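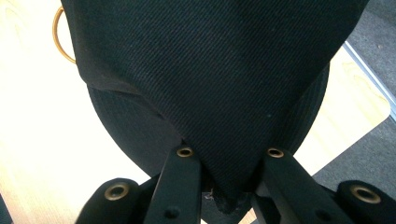 Black twill with fine diagonal ribs and a thin gold-colored metal ring at one edge.

Twill goods

Twill goods are soft household and personal articles sewn from twill, a woven cloth known by the slanting lines that run across its face. The name takes in a wide and rather friendly family of things: bags and pouches, aprons, caps, cushion covers, book wraps, tool rolls, and the many small cases that collect in drawers. Most are made of cotton or of a cotton and polyester blend, though wool and linen twills are used as well. They are commonly sold in plain dark colors, black above all, and they often carry a little metal hardware in the form of rings, snaps, or eyelets.

The article below deals with the cloth as it is met at home, and with the usual ways of sorting, checking, folding, and caring for things made from it. It also has something to say about the table, a part of the work that is easily forgotten until a good piece of cloth has been snagged on a bad one.

Contents
Cloth
Color and lint
Metal fittings
The folding surface
Sorting and folding
Washing and pressing
Local practice
See also

Cloth

In a plain weave, each crosswise yarn goes over one lengthwise yarn and under the next, like the strips of a simple basket. In a twill the crosswise yarn passes over or under two or more at a time, and every row shifts the pattern sideways by a step. The steps add up to a diagonal, and the diagonal shows as a set of raised lines called ribs or wales. The simplest sort that looks alike on both sides is the 2/2 twill, in which each yarn goes over two and under two. Denim, gabardine, drill, and chino cloth are all twills of one kind or another, so that many people who have never used the word have worn the thing itself for most of their lives.

Because the yarns cross less often than in plain weave, they can be packed more closely, and the finished cloth tends to be dense and hard-wearing while still draping nicely over the hand. It bends well around a curve. A bag with a rounded bottom will hold its shape better in a firm twill than in a thin plain cotton, and a flat panel of it lies smooth without much coaxing. At a point or corner, where several layers come together, the same density can make the cloth bunch, and makers usually trim the inside of the seam to keep the bulk down.

The direction of the ribs matters more than beginners expect. Two panels cut in opposite directions catch the light differently and can look like two shades of the same color. Careful sewers mark the top of each piece with chalk before cutting, and sorters who are trying to match loose parts will turn them until the lines agree.

Color and lint

Black is the favorite color for small twill goods. It goes with everything, it hides the ordinary smudges of a coat pocket or the floor of a car, and it makes even a modest pouch look a bit dressed up. On the other side of the ledger, it shows lint. Pale fibers from towels, tissues, and pets settle into the shallow grooves between the ribs and stay there, and a flat panel will show them sooner than a gathered one.

A stiff clothes brush drawn along the ribs lifts most of it. Sticky rollers work too, and are quicker, but the cheaper ones can leave a faint tackiness that gathers the next day's fluff. A slightly damp rubber glove, stroked in one direction, is the old standby and costs nothing if there is already one by the sink.

Fuzz at a seam or a raw edge is another matter. It comes from the cloth itself, as cut yarns work loose and their ends open out. Trimming with small scissors tidies the look, and a line of zigzag stitching close to the edge will slow the fraying for good. Pulling at the loose threads should be resisted, however tempting, as a long yarn may come away and take part of the weave with it.

Metal fittings

Rings are among the commonest fittings on twill goods. A full round ring will turn freely in its loop, and a D-ring has one straight side that lets a strap or tab lie flat against it. Either may be used to hang the article from a hook, to join it to a strap, or to hold a key or a tag. Gold-colored finishes are popular on black cloth, where the contrast is pleasing even when the ring is very thin. The color by itself says little about the metal, and most inexpensive rings are plated steel or zinc alloy.

Fittings should be looked over whenever the article is washed or put away for the season. The usual trouble spots are the gap in a ring that was bent shut and never soldered, the stitches that hold the tab, and any rough place in the plating that might rub the cloth. A gap can be eased shut with padded pliers. Loose stitches are best redone by hand with doubled thread, going through the old holes where they are still sound.

Rings are also a nuisance in storage. They hook onto neighboring loops, leave dents in a stack, and scratch a soft tabletop when the cloth is dragged. The customary answer is to fold so that the ring ends up at the outside edge, at the top left for most right-handed folders, where it can be found and lifted.

The folding surface 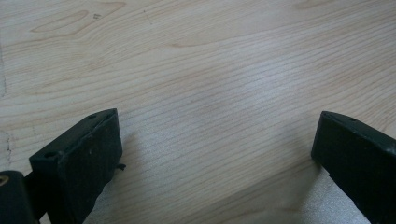

Pale wood with long wavy grain and an elongated knot pattern.

Nearly any clean, level surface will do for folding, and beds and ironing boards see more of it than anything else. For dark twill, though, a pale wooden surface has real advantages. The outline of the article stands out clearly, a crooked fold is seen at once, and a small black thread or a dropped snap can be spotted without switching on another lamp. Light-colored wood also gives back some of the daylight from a window, a kindness to anyone working late in the afternoon – and a drawback directly under a bright bulb, where the shine can wash out part of the surface.

Wood grain has its own uses. Lines that run mostly one way give the eye something to square a hem against, in the manner of ruled paper, although the grain seldom runs perfectly straight for long. It bends and sweeps, the lines crowding together in one place and spreading in another, and it loops in ovals around a knot. Many regular folders come to know their table by these landmarks and will always start a fold at the same one.

Before the work begins the surface should be wiped and then felt with the flat of the hand. Crumbs and dark specks transfer easily to cloth. Cracks, open seams, and splintery edges are the more serious danger, as a raised sliver will catch a twill rib and draw a yarn. Fine scratches that can be seen but not felt do no harm. Where there is a rough place that cannot be sanded, a cotton sheet pinned over the top is sufficient, and a good many people simply work at the other end.

Sorting and folding

Mixed twill goods are sorted first by weight and then by color. Heavy pieces go to the bottom of a stack, since they crease the light ones otherwise. Articles with rings or other hardware are kept in a pile of their own until they have been checked.

Soft bags are usually emptied, turned upside down, and shaken before folding. Holding the bag by its lowest point lets the sides fall open and brings out grit from the corners. It is then laid flat, the rounded part is smoothed toward the edges, and any strap is brought across the middle. One fold is generally enough for a small bag. A larger one is folded in thirds from the sides and then once from the bottom, with the opening left uppermost so that air can get in.

Cloth that will be stored for more than a few months is better rolled than folded. Black twill in particular will take on a grayish line along a sharp crease, as the raised ribs wear there first and show the paler core of the yarn. Refolding in a new place each June, when the winter things are put by, spreads the wear.

Washing and pressing

Cool water and a mild soap suit most cotton twills. Articles are turned inside out, and rings are wrapped in a scrap of cloth tied on with string, or tucked into a sock, so that they do not knock against the drum. Dark pieces are washed together. They should dry away from strong sun and be pulled gently into shape while damp, paying some attention to the seams.

Pressing is done from the wrong side wherever possible. A hot iron on the face flattens the ribs and leaves a shine that is hard to remove, and a pressing cloth is worth the extra minute. The iron is kept clear of plated fittings altogether.

Local practice

In Kuton, where small bag workshops have long been part of town life, the checking and folding of finished goods is treated as a craft with its own manners. The Prieto workshop, founded by Benito Llorente, kept a long pale table for black goods and a dark one for light goods, and the habit spread to its neighbors. Olga Valdebenito, who kept the Prieto order books, recorded a single spring order of 586 black pouches, each folded with its ring to the upper left. The piece is still known in the town as a "left ring," even when it has been packed the other way around.

The neighboring district of Toma favors rolling, and its bags are traditionally tied with a strip of their own selvage. Duygu Coşkun's household handbook The Quiet Drawer describes both methods and comes down, after several affectionate pages, on the side of Toma for storage and Kuton for travel. Clementina Azevedo took the opposite view in her notes to the second edition.

An exchange of mended cloth goods is held at the Indel hall every year on 1st March. Roughly 400 articles change hands, and Ezequiel Barroso's demonstration of re-stitching a ring tab is by custom the first event of the morning.

See also

Clothes brush
D-ring
Drill (fabric)
Selvage
Wood grain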